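3. September 2021, Begleit-App Dakis, Testgerät 2

Build 117 auf beide Telefone gespielt. Anmeldung mit dem Konto von der Konsole klappt unter Android sofort, auf dem iPhone erst nach dem zweiten Versuch. Fehlermeldung dabei leer, nur ein OK-Knopf. Log liegt im Ordner Verbeke.

Freundesliste: 18 Testkonten angelegt, 5 davon online gesetzt. Die App zeigt den Status richtig an, aktualisiert aber nur, wenn man die Liste von Hand nach unten zieht. War im März schon so, Ticket steht noch offen.

Trophäenabgleich mit Trandgate: Server liefert 1.342 Einträge, in der App kommen alle an. Sortierung nach Datum falsch herum. Yhon Tello meint, das liegt am Zeitformat, er schaut sich den Parser an.
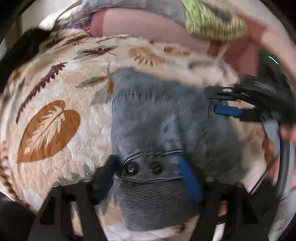 Push-Nachrichten bei gesperrtem Bildschirm kommen doppelt, sobald die Konsole im Ruhemodus ist. Mit ausgeschalteter Konsole nur einmal. Noch nicht klar, ob App oder Dokotska-Dienst.

Offen: Texteingabe vom Telefon aus, Umlaute prüfen. Akkuverbrauch über Nacht messen, Ladekabel vorher abziehen.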